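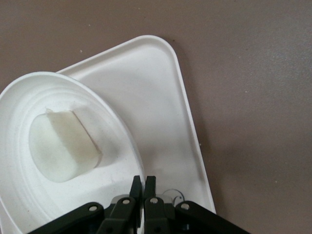 3. Handling of Soft Items

3.1 Purpose

Most published work on kitchen robots uses rigid objects: cups, cans, blocks. A kitchen also contains food that deforms or tears when it is held too hard. This part of the project tested whether a low-cost arm with a two-finger parallel gripper could move a soft block between a round white bowl and a white tray without damage. The chore takes a person a few seconds and no thought.

3.2 Setup

The arm was a Wultik bench unit on loan to the Venside teaching lab. The bowl has a ridged inner wall and a flat bottom. The tray is shallow, with a low rim and rounded corners. Both are plastic and light enough to slide if a finger touches them. Neither was clamped, as a household user would not clamp them either.

The wrist view shows the main difficulty. The block is pale and slightly translucent, and the bowl behind it is white. The edge detector often followed a ridge of the bowl in place of the block's outline. Lewis Ritchie rewrote the segmentation step in July to use the shadow under the block, which helped under side lighting and made little difference under the ceiling lights.

3.3 Procedure

A trial counted as complete if the block was lifted, carried, and released on the tray within 24 seconds, with no visible split. Closing force was set by hand at the start of each session. The training set held 1645 teleoperated grasps, most of them recorded by Wilma Imrie. The learned policy was then run for 232 trials.

3.4 Results

Failures fell into two main groups. In the first, the fingers closed above the block and lifted nothing. In the second, the grip held but the fingertips left dents, and the block sometimes split during transfer. Contact with the bowl rim was a smaller problem. It moved the bowl up to 15 mm, after which the stored release position was wrong.

Performance was best with the block near the middle of the bowl. Close to the wall there was too little room for the fingers to open.

3.5 Discussion

The arm can do this chore under supervision. It cannot yet be left alone with it. The Baird controller reports motor current only, and current is a poor measure of force at these low loads. Fingertip sensors would be the first change. The Husen soft pads were ordered too late to be fitted and are covered under further work in Section 5.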